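Progress report to the Calia Fund, second reporting period
Project: Hornia Community Repair Library
Prepared by: Leen Darwish, project coordinator
Wednesday, September 6, 2023

Dear Mr. Pretorius,

Please find below our report for the second period of the grant. I follow the order of your form, but I put the question of the rent first, as you asked for it in your last letter.

1. Rent and premises

The owner of the building on Hakim Street has agreed to extend our lease on the present conditions. The signed copy was sent to your office with the bank statements. We asked also for the use of the small storage room behind the stairs. This was accepted, but the room needs a new door and some work on the electricity, and the owner does not want to pay for it. Suha Zein has asked two electricians for a price. Only one has answered until now. If the price is more than what remains in the line "small works", I will write to you before we sign anything.

2. Lending of tools

In this period we made 1,754 loans. The most wanted tools are still the drills, the wallpaper steamer and the two carpet cleaners. The carpet cleaners are a problem, because they come back with the tank not emptied, and then someone from the team must do it. We have put a note on the handle and we ask for a small deposit. It is better now, but not solved.

Of the 100 tools which we bought with the first payment, 93 are in use and 7 are out of service. Four of these wait for spare parts. The other three cannot be repaired at a fair price and we would like to take them off the list. Their numbers are in Annex B.

The lending software, Staltix, works well for the desk but not so well for the reports. It does not separate a new loan from an extended one, so Wissam Boutros had to go through the extensions by hand. The figure above is without extensions. In the first report they were included by mistake, and I am sorry for this. A corrected table is in Annex A.

3. Repair evenings

The repair evenings continue every second week. Lamps, toasters and bicycles are the usual visitors. Sewing machines were new for us this time, and Raed Saab is the only one on the team who feels sure with them – we would like to pay for a two-day course for one more person. The cost is small and can be moved from the travel line, if you agree.
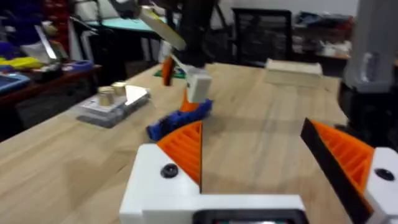 Spare parts remain the hardest point of the whole project. Many producers do not sell a single knob or a hinge, they sell only the complete unit, and for an old machine often nothing at all. So people ask us more and more for printed parts, and we have to explain that it is not magic. Small pieces like the blue 3D-printed one, long and with notches, are the kind of shape we mean when visitors ask what can be made this way. For parts that become hot or touch food we say no. We wrote a one-page guide on this and it lies at the desk in three languages.

4. Budget

Spending is a little below the plan. The difference comes mostly from the insurance, which will be invoiced later than we expected. The line for printing of leaflets is already used up – we propose to print nothing more this year and to use the notice boards of the schools.

5. Next period

We plan to open the storage room, to finish the safety check of all electrical tools, and to try one more opening morning for people who work in the evening. I would also be glad to know the date of your visit, so that Suha can arrange the keys.

With kind regards,
Leen Darwish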